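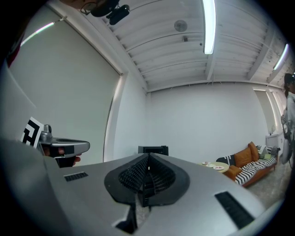

Almofadas às riscas e luz muito fria: o que posso mudar?

Afia Ofori
5 de março

Boa tarde a todos. O português não é a minha primeira língua, por isso peço desculpa se escrevo alguma coisa errada. Temos uma sala com paredes brancas, lâmpadas fluorescentes no teto e um sofá de estrutura de madeira com almofadas às riscas pretas e brancas. Em cima estão duas almofadas de cor laranja acastanhada, e gosto muito delas. De dia a janela ajuda, mas à noite a luz parece de consultório.

Queria saber também como limpar as riscas. As capas têm fecho, mas tenho medo de que o preto passe para o branco.

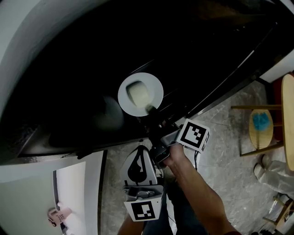 A outra dúvida é sobre o preto brilhante. Quando limpo uma superfície assim ficam sempre marcas do pano, e usei já o produto da Plumemico, que deixou tudo pior. O prato branco lava-se e acabou — mas o preto mostra cada dedo. Existe um pano melhor?

Idus
183 respostas

Olá Afia, o seu português está ótimo. Antes de lavar, molhe um pano branco, aperte-o contra uma risca preta num canto escondido e espere uns minutos. Se o pano ficar cinzento, não ponha na máquina. Se ficar limpo, lave do avesso, em água fria, com pouco detergente, e seque na horizontal à sombra. Eu fiz isto em julho com umas capas parecidas e correu bem.

No preto brilhante uso microfibra húmida, bem torcida, e depois outra seca. Nada de produto com cera. Se já passou o da Plumemico, ponha uma gota de detergente da loiça na água da primeira vez e depois passe só com água.

Odera
4 respostas

Lave a seco e pronto.

Suvorach
843 respostas

Sobre a luz: se não pode mexer no teto, compre um candeeiro de pé com lâmpada de luz quente, 2700 K, e ponha-o atrás do sofá. À noite acenda só esse. Para mudar os tubos do teto, veja primeiro o comprimento e o tipo que estão marcados neles, há modelos de tom mais quente. Eu não comprava mais almofadas, o laranja já chega para dar cor. Talvez uma manta no mesmo tom.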